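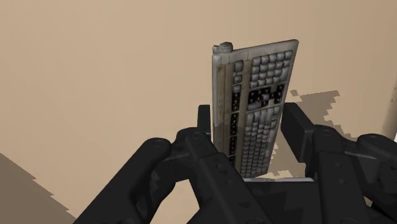
Kistberg 944 型负压除尘清洁台供单位设备科、图书馆技术室、学校电教室及二手办公设备整备车间使用,用于对小型办公设备进行外表除尘、缝隙吸尘和擦拭去污。清洁台由 Savalport 设备有限公司设计并组装,台面、风机与过滤单元集成于同一机架,接通电源后即可投入作业。适用对象包括键盘、电话机、扫描枪、计算器、票据打印机及各类外接电源。使用年限较长的灰米色键盘是常见的送清物品,外壳灰旧,带有褐色污渍,边缘处污垢颜色更深,适合先在本台以干式程序除去浮尘,再以湿式程序处理外壳。显示器、机箱及其他超出台面范围的设备,请选用同系列落地式产品。

## 产品构成

标准配置由下列部分组成:

- 机架及工作台面,台面带回风孔,四周设挡边;
- 离心风机一台,装于台面下方的隔音箱内;
- 两级过滤单元,由可水洗初效滤网和一次性高效滤芯组成;
- 透明侧挡板一对,可向外翻折;
- 软管吸尘枪一支,配扁嘴、圆刷和细缝吸头;
- 防静电腕带及接地线一套;
- 照明灯一组,亮度可调;
- 使用说明书、保养记录本及合格证。

湿式程序所需的无纺擦布、中性清洁液和软毛刷属于消耗品,不在标准配置之内,可随主机一并订购,也可由用户按本页“清洁剂要求”一节自行采购。

## 主要技术参数

| 项目 | 规格 |
|---|---|
| 型号 | Kistberg 944 |
| 台面有效宽度 | 944 毫米 |
| 台面有效深度 | 555 毫米 |
| 台面最大承重 | 20 千克 |
| 风量调节 | 三挡 |
| 电源 | 单相交流,带保护接地 |
| 台面材料 | 不锈钢 |
| 机架材料 | 钢板,表面喷塑 |
| 滤芯更换提示 | 累计运行 100 小时 |
| 安装方式 | 落地,配可调支脚 |

台面有效宽度与有效深度按挡边内侧计算。承重数值适用于均匀放置的物品,台面中央不得集中放置接近最大承重的单件设备。

## 工作方式

风机启动后,空气自台面上方经回风孔向下流动,刷落或吹松的灰尘随气流进入过滤单元。初效滤网截留毛絮、纸屑和较大的颗粒,高效滤芯处理细尘,过滤后的空气由机架背面排出。背面出风口与墙面之间应留有足够距离,不得堆放纸箱、窗帘或其他易被吸附、遮挡气流的物品。

风量一挡适用于日常擦拭,二挡适用于刷除键帽之间及散热孔内的积尘,三挡供积尘较重的设备使用。使用三挡时,应将拆下的螺钉、垫片及键帽放入带盖容器。软管吸尘枪与台面共用一台风机,打开吸尘枪阀门后,台面回风相应减弱,属于正常现象。

## 操作程序

### 干式程序

1. 确认待清洁设备已断开电源、取出电池,连接线已经收拢。
2. 佩戴防静电腕带,并检查接地线连接是否牢固。
3. 开启照明和风机,风量置于一挡。
4. 用软毛刷由上至下清扫外壳,对缝隙、孔洞和卡扣周边改用细缝吸头。
5. 需要拆卸外壳时,按设备制造方提供的说明进行,并在保养记录本上登记。
6. 清扫完毕,风机继续运转片刻后关闭。

### 湿式程序

湿式程序应在干式程序之后进行。将清洁液喷在擦布上,拧至不滴液,再擦拭外壳。清洁液不得直接喷向设备或台面回风孔。附着较牢的污渍可用湿布敷压后再擦,不宜使用刀片、钢丝球或研磨膏。印有字符的键帽应先在不显眼处试擦。进行湿式程序时,风量不得高于一挡。

擦拭后的设备应移至通风干燥处静置,经检查确认内部无残留液体,方可重新通电。塑料外壳因老化形成的变色不属于污渍,清洁后仍可能保留,送清单位宜在交接时注明外观状况。

## 清洁剂要求

本台所用清洁剂应为水基、中性、低泡产品。禁止在台面上使用汽油、丙酮、油漆稀释剂及其他易燃溶剂。风机与控制盒均未按防爆要求设计,因使用易燃溶剂造成的损坏不在保修范围之内。

用户如需使用含醇擦拭片,应先关闭风机,并在通风良好的独立台面上完成,待挥发完毕后再将设备移回。不同清洁剂不得混合使用。

## 安装条件

清洁台应安装在平整、坚实、干燥的地面上,远离给水点和热源。就位后调节四只支脚,使台面保持水平,再锁紧支脚螺母。电源插座应具备可靠的保护接地,不得使用无接地的转接插头。

同一房间内设有档案柜或文献陈列设施的,建议将清洁台安置在靠近门口一侧,并与文献存放区域分开。图书馆和档案机构在订购前可提交房间平面图,由本公司技术服务部就摆放位置提出书面意见。该项意见不收取费用。

搬运时应由两人以上抬持机架底部横梁,不得以台面挡边或侧挡板作为受力点。

## 保养与更换

| 保养内容 | 周期 |
|---|---|
| 擦拭台面及挡边 | 每次使用后 |
| 清理初效滤网 | 每周 |
| 检查软管及吸头 | 每月 |
| 检查接地线及腕带 | 每月 |
| 更换高效滤芯 | 提示灯亮起时 |

初效滤网可用清水冲洗,晾干后装回。高效滤芯不得水洗、拍打或用压缩空气反吹。更换滤芯前应切断电源,操作人员应佩戴口罩和手套,旧滤芯装入密封袋后按所在地规定处置。更换完毕,长按控制面板上的复位键,运行计时归零。

清洁台长期停用的,应取出滤网,盖好防尘罩,并将软管平放,避免弯折。

## 常见情况处理

**风机不启动。** 检查电源插头、控制盒急停按钮及滤芯仓门。仓门未关严时,联锁开关会切断风机电源。

**台面吸力下降。** 检查吸尘枪阀门是否关闭,初效滤网是否积尘,回风孔是否被擦布或其他物品遮盖。

**运行中出现异常声响。** 立即停机,检查滤芯仓内有无螺钉等异物。清除异物后声响仍存在的,应停止使用并报修。

**提示灯复位后再次亮起。** 确认新滤芯的安装方向与箭头一致,并按说明书重新执行复位操作。

## 选配件

- Sirkwood 键帽收纳盘:按键位分格,带透明盖,用于拆卸清洗时保持键帽顺序;
- Sirkwood 晾置架:双层,可挂于机架侧面,上层放置外壳,下层放置小件;
- Wei 型脚踏开关:用于控制风机启停,便于双手持件;
- 加高支脚:供站立作业的用户选用;
- 备用高效滤芯:单支密封包装,附更换标签。

选配件适用于现行 Kistberg 944 型。早期机架未预留脚踏开关接口,订购前请核对铭牌上的机架代号。

## 订购与交付

清洁台按订单组装。订购单位应在订单中写明数量、交货地址、楼层及有无电梯、收货联系人,并注明所需选配件。教育机构和公共图书馆可申请试用,试用申请每年三月集中受理,试用期内的滤芯由本公司提供。

设备送达后,收货方应当场检查外包装。外包装有破损、受潮或倾倒标志变色的,应在送货单上注明后再行签收。开箱检验应按装箱单逐项核对,缺件情况以书面形式告知本公司。

## 保修与服务

主机自验收之日起保修两年,风机与控制盒包括在内。滤网、滤芯、吸头、刷具及照明灯管属于易耗件,仅就到货时已存在的缺陷予以更换。擅自改装风道、取消联锁开关或使用非指定规格滤芯的,保修终止。

报修时请提供铭牌上的机器编号、故障现象及保养记录本最近一页的复印件。技术咨询及操作培训由 Savalport 技术服务部 Xuelian Jiang 负责安排。培训可在用户现场进行,内容包括断电确认、干湿两种程序及滤芯更换,参加人员须在培训记录上签字。

本页所载参数适用于现行产品。涉及结构或材料的变更,以随机说明书及铭牌标注为准。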